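Unit 6. Carbon accounting: who is charged for an emission

Handout to accompany lectures 11 and 12. Read before the problem session. Terms in capital letters at first use are examinable.

6.1 The attribution problem

A ton of carbon dioxide has the same effect on the atmosphere wherever it is released. A climate agreement has to assign that ton to a party, and the physics gives no guidance on how to do it. Most reporting systems assign it to the territory where the release takes place. This is PRODUCTION-BASED ACCOUNTING, also called territorial accounting.

The alternative covered in this unit is CONSUMPTION-BASED ACCOUNTING, in which the ton is assigned to the country where the final good is bought. The two methods give the same world total. They differ only in how the total is divided.

Write P for a country's production-based emissions, X for the emissions embodied in its exports, and M for the emissions embodied in its imports. Consumption-based emissions C are then

C = P – X + M

The quantity M – X is the net import of embodied emissions. A country with a positive value looks cleaner on the territorial measure than on the consumption measure. In most data sets the wealthier service economies fall in this group, and economies with large heavy industry or garment sectors fall in the other.

6.2 Worked case: two countries, one good

Porneck and Holia are the two countries used in the problem sets for this unit. Porneck burns coal for most of its power and makes cloth and finished clothing. Holia has mostly hydropower and imports nearly all of its clothing.

Territorial emissions in Porneck are 758 units. Of these, 70 units come from the making of goods that are shipped to Holia. Holia exports nothing that carries a measurable amount of carbon. There is no third trading partner.

Porneck: C = 758 – 70 + 0 = 688
Holia: C = P + 70, where P is Holia's own territorial figure

The sum over both countries is unchanged. Check this each time you do such a calculation. If the sum has moved, a flow has been counted twice or dropped, usually in the treatment of intermediate goods (see 6.4).

Suppose now that both countries sign an agreement with territorial targets, and that Holia meets its target by closing its last cement plant and buying cement from Porneck. Holia's P falls. Porneck's P rises by at least as much, and by more if its plants are less efficient. Holia is in compliance. World emissions have not fallen. This is one form of CARBON LEAKAGE.

6.3 Leakage: definitions and channels

The leakage rate L is the rise in emissions outside the regulated area divided by the cut inside it. A rate of zero means no offset. A rate of one means the policy has moved emissions without reducing them. A rate above one is possible if production moves to dirtier plants, as in the cement case.

Three channels are usually separated.

Competitiveness channel. Regulated firms face higher costs, lose sales to unregulated firms, or move. It works slowly where plants are costly to build and quickly where spare capacity already exists elsewhere.

Energy price channel. Lower demand for fossil fuel in the regulated area pushes down the world price. Buyers elsewhere then use more of it. Many model studies find this channel to be the larger of the two, though it gets less attention in political debate.

Technology channel. Regulation leads to cheaper low-carbon equipment, which is then adopted abroad. This channel runs the other way and lowers L. It is hard to measure and is often left out of models altogether. Reported rates should be read with this in mind.

Note on usage: press accounts often call any plant closure leakage. A closure is leakage only if the output is replaced elsewhere as a result of the policy. A plant that closes because demand has fallen is a separate matter.

6.4 Intermediate goods and the input-output method

The formula in 6.1 hides most of the work. M and X are not observed. They have to be built up from trade data, production data and emission factors, and a finished good may cross several borders before it is sold.

Take a cotton garment. The fiber is grown in one country, spun and woven in a second, dyed and sewn in a third, and sold in a fourth. Customs records show the value of each shipment. They do not show the carbon. If the third country's exports are charged with the full carbon content of the garment, and the second country's exports with the full content of the cloth, the cloth has been counted twice.

The standard fix is a MULTI-REGION INPUT-OUTPUT table. Each row gives the sales of one sector in one country to every other sector in every country, and to final buyers. Let A be the matrix of input coefficients, y the vector of final demand, and e the row vector of emissions per unit of output. Total embodied emissions are

E = e (I – A)^-1 y

The inverse traces every round of inputs: the cloth in the garment, the power used to make the cloth, the steel in the power plant, and so on. Replacing y with the final demand of one country gives that country's consumption-based emissions.

Limits of the method:

Sector detail is coarse. A table may have one row for all textiles and clothing, so that a heavy work jacket and a thin scarf of the same price carry the same carbon.

Flows are recorded in money. Two goods with the same physical content and different prices are assigned different emissions. Branded goods are overstated as a result.

Tables appear late. A table may describe the economy of several years earlier, and fuel mixes change faster than that.

Process-based life cycle studies avoid the first two problems by following one product in physical units. They bring in another, the TRUNCATION ERROR: the analyst has to stop somewhere, and everything beyond the cutoff is set to zero. Hybrid studies use process data for the main stages and input-output data for the remainder.

6.5 Border adjustment

A BORDER CARBON ADJUSTMENT charges imports for embodied carbon at the rate paid by domestic producers. It is aimed at the competitiveness channel. It does little about the energy price channel. Students often miss this in exam answers.

Design choices to be able to discuss:

Coverage. Most proposals begin with basic materials such as steel, cement, aluminum and fertilizer, where carbon cost is a large share of price and the goods are simple to define. Finished goods are harder. A charge on steel with no charge on steel products gives foreign makers of the products an advantage.

Benchmark. The charge can be based on the actual emissions of the foreign plant, on the average for the exporting country, or on a domestic reference plant. Actual data are the most accurate and the most costly to verify. They also invite RESHUFFLING, where an exporter sends output from its cleanest plant to the regulated market and sells the rest elsewhere. Total output and total emissions stay the same.

Export rebates. Refunding the carbon cost on exports protects domestic firms in foreign markets. It also weakens the price signal and raises questions under trade law.

Use of revenue. Exporting countries with low incomes have argued in climate talks that revenue raised on their goods should return to them as climate finance. Treat this as a question about the division of the burden, separate from the efficiency of the charge.

6.6 Product-level figures: the Tran and Pluvik data

Problem set 6 uses two product data sets. The Tran set is process-based and covers fiber, spinning, weaving, dyeing, sewing, transport, use and disposal. The Pluvik set is input-output based and gives one figure per unit of spending. The spreadsheet holds more than 2,000 rows. Use only the clothing sheet.

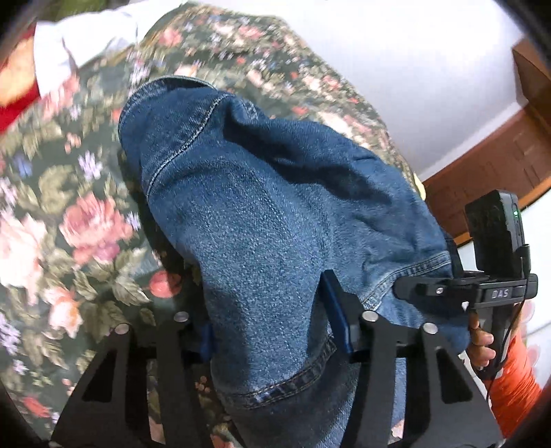
Figure 6.3. Denim garment. Cotton clothing is the product group used in problem set 6.

Points to watch when comparing the sets:

The FUNCTIONAL UNIT differs. Tran reports per garment and Pluvik per unit of spending. Convert before comparing, and state the price you used.

The use stage (washing and drying) appears in Tran only. In the Pluvik set, household electricity is a separate purchase and is not tied to the garment. Remove the use stage from the Tran figures or the comparison has no meaning.

Lifetime is an assumption. Doubling the years of wear halves the production emissions per year of wear and leaves the emissions per wash unchanged. Report both totals.

Land use change for cotton is left out of both sets.

6.7 Which measure for which purpose

Territorial accounts rest on fuel statistics that governments already collect, and they cover activities that a government can regulate directly. For these reasons they remain the basis of reporting. Consumption accounts carry wider error margins and include emissions from plants over which the importing government has no legal control. They are useful as a check on claims that an economy has grown while its emissions have fallen.

SHARED RESPONSIBILITY schemes split each embodied ton between producer and consumer. An even split is the usual starting point and has no special basis in theory. Other proposals divide by value added at each stage, which places more of the charge on firms in design and retail and less on those in weaving and sewing.

6.8 Problems

1. Using the figures in 6.2, find the consumption-based emissions of Porneck if exports to Holia double and all other production is unchanged. State what happens to P.

2. Holia cuts its territorial emissions and the leakage rate is 0.4. Write the change in world emissions as a share of Holia's cut. Repeat for a rate of 1.2 and comment on the sign.

3. Porneck has two steel plants, one clean and one dirty, of equal size. Half of its output goes to Holia. Holia brings in a border charge based on actual plant emissions. Show that the charge can be met with no change in world emissions. Which benchmark would prevent this, and at what cost to accuracy?

4. From the clothing sheet, pick one garment. Compute production emissions from both data sets on the same functional unit and explain the gap in no more than 2 paragraphs. Give the price assumption and the stages left out.

5. A minister states that emissions have fallen every year while the economy has grown. List the data you would need to test whether this holds on a consumption basis.

Problem sets are due at the start of lecture 13. Problem 4 carries double weight.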